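Mitali Siriwardena
November 22, 2021

I have now worked in small shops for more than 7 years, on and off, and I would like to talk about change. Coins, I mean. I have no views on the other sort.

1/ People think a till float is just "some money in the drawer". A float is a delicate ecosystem. Take out too many pound coins before ten in the morning and the whole thing collapses, and you spend lunchtime begging the bakery for a bag of twenties.

2/ The bakery knows this. The bakery charges, in the sense that you are expected to buy a bun. I have eaten a great many buns in the service of small change.

3/ First customer of the day will pay for a birthday card with a fifty. I don't know where they get them. I have never been given a fifty by a cash machine in my life. There must be a special one behind a hedge somewhere.

4/ Then there's the man who hears the total, waits until you've got his change in your hand, and says "oh, I've got the 37p if that helps". It would have helped. It would have helped so much, Geoffrey.

5/ My first manager, at Lundell (gifts, candles, things with hares on), made us count the float out loud. If you lost your place you started again. She would choose this moment to ask if you'd had a nice weekend.

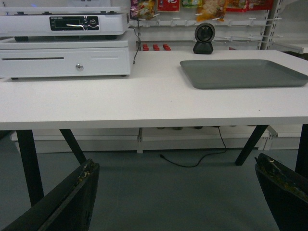 TILLS I HAVE KNOWN

6/ The one at Lundell stuck in damp weather. You had to hit the side with the flat of your hand, like a fruit machine in a film, and it would fly out and get you in the stomach. Customers loved it.

7/ At Rutherford it had a key, and the key lived on a hook, and the hook was in the office, and the office was locked. I was there for one July and I think I spent half of it standing outside that door.

8/ Pirkoris sold buttons and ribbon and had a tray with a compartment for every coin plus a spare. The spare was for foreign coins, tokens, and a single tooth. It was there before I came and I left it where it was.

9/ I weighed my own coin jar at home last winter, out of professional interest. I guessed it had 600 quid in it. It had 400 pennies, a washer and a euro.

10/ Yes, I know everyone pays by phone now. I have watched a grown man tap for a single envelope. I have also watched the card machine go down on the last Saturday before Christmas, and seen a queue of adults patting their own coats as if a tenner might have grown in there.

11/ Several of you have asked about the two pence piece. It is too big. It has always been too big. It takes up the space of something worth having and it makes your hands smell like a railing.

12/ The five pence is the opposite problem. I have lost more of them down the front of my apron than I have ever given out in change.

13/ Someone from Tratach has replied to say their shop rounds everything to the nearest pound. I've read that over a few times and had a bit of a sit down. Are you hiring?

14/ Right, I'm off to the bank before it shuts, with a carrier bag that weighs as much as a toddler. If the queue is long I'll do a thread on those little plastic coin bags and the people who put the wrong coins in them.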